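Home | Forums | New posts | Members | Log in
Search this forum... Advanced
Filed under: End effectors > Grippers and fingers > Bin picking

Thread: Parallel fingers or suction for mixed small items? (KUKA arm, metal bin)

bozena_k wrote:

Good morning to all. I write from Poland, so please excuse my English where it is stiff.

We have a KUKA arm at our small laboratory and we are comparing two ways of taking mixed household items out of a metal bin. The first is a two-finger gripper with narrow metal fingers. The second is a single suction cup on a short spring tube, which we bought from Flulteck. The camera is fixed and it does not move with the arm.

I made 200 attempts with each. The items are chosen so that no method will like all of them. The fingers brought out the item in 631 of... no, excuse me, that is the number of the log file. I correct: fingers 143 from 200, suction 118 from 200. I had expected that suction would win, as everybody recommends it to me.

My questions are two. Is it normal that the fingers are better with such a mix? And does somebody have experience with longer fingertips when the item lies directly against a wall?

Bożena Kwiatkowski

----

ratchet_tom wrote:

Can you show us what is in the bin? "Mixed household items" could be anything. I get 95% with suction, but mine are all cardboard boxes, so of course I do.

Also, which cup? Flat, or with bellows?

----

bozena_k wrote:

The cup is with bellows, one and a half folds, soft silicone. I attach the view from the fixed camera with the fingers mounted. The set of items is changed between the series, so please do not take these as the complete list.

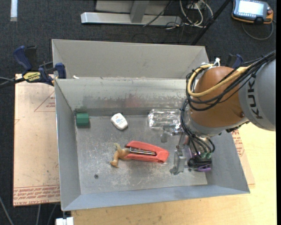
Finger gripper over the bin. Stapler and small animal figurine in front, green block in the far left corner, floss container and plastic bottle towards the back wall.

For the fingers, the worst are those which stand near to two walls at the same time, like the green block. The fingers need space on both sides, and in the corner there is not this space. For suction the block is easy: flat top, straight down, finished. With the bottle it is the opposite. The cup does not find one flat place on the crumpled plastic, and it loses the vacuum already at the lifting.

----

ratchet_tom wrote:

Thanks, that helps a lot. I'm not surprised by your numbers now. A stapler on its side is a horrible thing for a cup, and I can't see a figurine that shape giving you a seal anywhere.

I would still say your suction result is low. What flow do you have? A small ejector gives a good vacuum figure on paper, but it can't keep up once the seal leaks a bit. On leaky items you want flow more than deep vacuum.

----

Cormier_fan wrote:

Disagree with Tom, partly. More flow will rescue the bottle some of the time. It will do nothing for thin or open things. I can see purple curves by the right wall that look like scissors to me, and you could put a vacuum cleaner on those handles and still go home with nothing.

For a mix like this I'd forget the single cup and put both on the wrist. We did it with a Cormier changer plate. Fingers by default, cup when the depth image shows a flat patch bigger than the cup.

----

ratchet_tom wrote:

Vacuum cleaners do work, people have used them for picking for years :)

And a combined tool is twice as wide. In a bin with walls that high you will spend your life on collision checks. That big panel on the far edge would worry me before anything else.

----

bozena_k wrote:

Thank you both. I answer in order.

Flow: I do not have a meter for it. The ejector is the small one which came in the Flulteck kit. I will ask them for the bigger one.

Combined tool: I have thought of this, but our cables are already a difficulty. Some of them hang down to the gripper, and with every large wrist rotation I am looking at them and not at the item. To add an air hose for the second tool I would have to make the whole routing again. It is possible -- only I would not do it with pleasure.

The walls: yes. They lean outwards, this helps a little when the hand comes down, but the planner still refuses many approaches near the back. I limited the tilt to 8 degrees there, and probably this is too careful.

----

BCzerwinski wrote:

Hello Bożena. Sloping walls help you more than you think. If the fingers cannot close around a block in the corner, do not try to grasp it there. Go down with closed fingers beside it, pull it towards the centre, then take a new picture and grasp normally. We added such a "pull out" motion last July and it gave us more than any change of fingertip. It costs one extra cycle.

I would be careful with longer tips. They reach better, but they bend, and a heavy item turns between them. We tried a long pair from Fukine and went back to the short ones after one week.

Bogumił Czerwiński

----

Cormier_fan wrote:

Pulling is fine for a block. Try it on a figurine lying against a stapler and you move both, in a direction you did not choose. Then your new picture shows a worse pile than the old one.

----

BCzerwinski wrote:

This happens, I agree. We allow the pull only if there is free floor on the side of the centre. When two items touch, we grasp the one that is higher, and we accept that sometimes both come up. Do you count a double pick as success, Bożena? It changes the comparison quite much, as the cup nearly never takes two.

----

bozena_k wrote:

A very good question, and I must admit that I did count it. I went through the log again yesterday evening. Of the 143 good ones with the fingers, 17 were double picks. If I remove them it is 126 against 118, and such a difference I would not defend in front of anybody.

So the honest result for now is that the two are nearly equal on this mix, and each one fails on different items. I will repeat both series with the bigger ejector and with the pulling motion, and double picks will have their own column.

----

ratchet_tom wrote:

Good on you for checking. When you repeat it, use the same start layouts for both tools. Random layouts with only 200 tries can easily hide a difference of eight picks.

Also have a look at the floor of that bin. Scratched metal gives my depth camera ghosts, and then the cup stops above nothing. I put matt grey spray on mine.

----

bozena_k wrote:

I have such ghosts too! Mostly near the back wall, where it shines. I believed that it was the bottle only. May I ask if the spray survives the fingers? Ours touch the floor often.

----

ratchet_tom wrote:

It lasts a month or so, then you spray again. Don't use gloss by mistake. Ask me how I know.

----

indska_user wrote:

Does anyone have the finger drawings for the Indska hand? The link in the old thread is dead.

----

BCzerwinski wrote:

Please open a new thread for this one, I have them somewhere on the office computer.

Last post in this thread: Saturday, June 2, 2018 | Views: 1,377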